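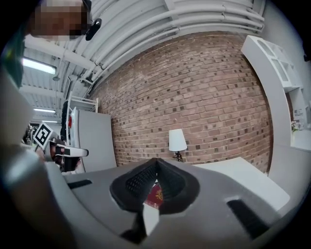 I've had the Stirkerari hand-held grippers from Brostier for most of October now, and people keep emailing to ask if they're worth the money, so fine, review time! They're the kind you squeeze yourself, no arm attached, and you use them to record tasks for a robot to learn later. The shell is grey plastic and a bit chunkier than I'd like (my hands are not big), but the black pad at the jaw is lovely, soft and wedge-shaped with a fine grid texture on both sloped faces, and it's my favourite part of the whole thing. The wide-angle view takes some getting used to. It bows a brick wall right out at you and bends every shelf and ceiling pipe, and you still get the little white lamp sitting just past the pad, so I'm calling that a win.

Price first. I paid $2349 for the pair with the case and the charging dock, and that stung. Brostier also does a rental out of Tusidbridge, which I'd try before buying if I was starting over. Waraporn Limsakul had hers on rental all winter and says they knocked the cost off when she bought them.

Battery is up to 20 hours according to the box. I've never got near that, but I've never run out before supper either. My other gripe is the Tanabe software, which is slow to start and put 202 of my clips in the wrong folder after an update (support did sort it out, and they were very nice about it). Squeeze feel is great, nice and light, although my thumb gets sore by mid-afternoon and I've wrapped the handle in hockey tape.

Spare pads come in grey or black and the colour makes no difference. Get the black, they were in stock when I ordered and the grey ones weren't.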